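Skustari plaza stoppage

The Skustari plaza stoppage was a fault in an outdoor mobile robot trial run by the firm Griswood on the Skustari campus. In June a Griswood robot, driving itself along the main paved approach, failed to obey a stop command and carried on until its own bumper switch cut the power against a kerb. There were no injuries. The incident is mostly remembered for the argument over its cause, which has never been settled to the satisfaction of everyone involved.

Background

Griswood had been given leave to run its machine, known as Akau, on the paved areas of the campus outside working hours. The stated aim was long-distance route keeping: the robot was to hold a straight line over open ground, using its forward camera and wheel counts, with satellite positioning as a check. The firm's publicity called the site "demanding". Critics have found this hard to accept, as the ground is flat, open and mostly free of traffic when the trials take place.

The trial plan allowed 16 runs. A supervisor was to walk behind the robot at all times with a radio stop button, and a second stop was built into the body. The plan did not say how far behind the supervisor should walk, an omission that later drew a good deal of comment.

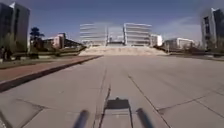 Griswood's account of the fault rests on the camera. According to the firm, the route-keeping software picked out long straight features in the ground and treated them as guides, and on the sixth run it locked on to the wrong one. The plaza certainly offers plenty of candidates. A long groove runs up the middle of the slabs towards the steps, a dark seam slants away to the right of it, and a band of reddish-brown brick with a dark raised kerb follows the left side. The firm argued that the software jumped from the groove to a slanting seam and steered the robot off its line. This would explain a change of heading. It does not explain why the machine kept moving after it was told to stop, and the firm's first statement hardly touched on that question.

The incident

The robot's log shows it leaving its planned line and the supervisor pressing the radio stop soon afterwards. No stop message was recorded by the robot. It travelled on at its set speed until it touched the kerb, at which point the bumper switch worked as designed. The log gives a gap of 574 milliseconds between the last good radio packet and the entry marking the link as lost. The safety case promised a halt within 500 milliseconds of losing the link.

The difference looks small on paper, and Griswood described it as marginal. Reviewers pointed out that the figure only measured how long the robot took to notice the silence. Having noticed it, the robot should have halted at once, and it did not. The entry was written to the log and nothing else was done with it.

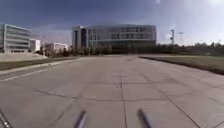
A further difficulty is that the radio had been tested indoors, at short range, before the trial began. No range test was made on the paving itself. Griswood said that open ground with a clear line of sight was the easiest case for a radio link and needed no separate check. That may be true in general, but it is an assumption, and the safety case listed it as a result.

Review

The trial was reviewed by Opoku, a consultancy hired and paid by Griswood. Its report, dated Sep 1, 2022, found two separate faults. The first was the steering error, which it accepted much as the firm had described it. The second was a setting in the control software which allowed a lost link to be reported without stopping the motors. The setting had been switched on for bench work and was still on when the robot was taken outside.

The report has been criticised for giving far more space to the first fault than to the second. A robot that wanders on a paved surface is a nuisance, while one that ignores its stop button is a hazard, and the public summary put the two in the wrong order. The full log was not released. Claims that the steering fault was reproduced on a later run therefore rest on the word of the firm and its consultant.

Changes made

Griswood removed the bench setting from the outdoor version of the software and added a check of the stop button at the start of each run. It also fixed a greatest distance between supervisor and robot. The route-keeping software was altered to compare ground features with the satellite position before following them. How well this works near tall buildings, where satellite signals can be poor, has not been shown in any published test.

The remaining runs were completed without a reported fault.

See also

Emergency stop
Loss of signal
Visual odometry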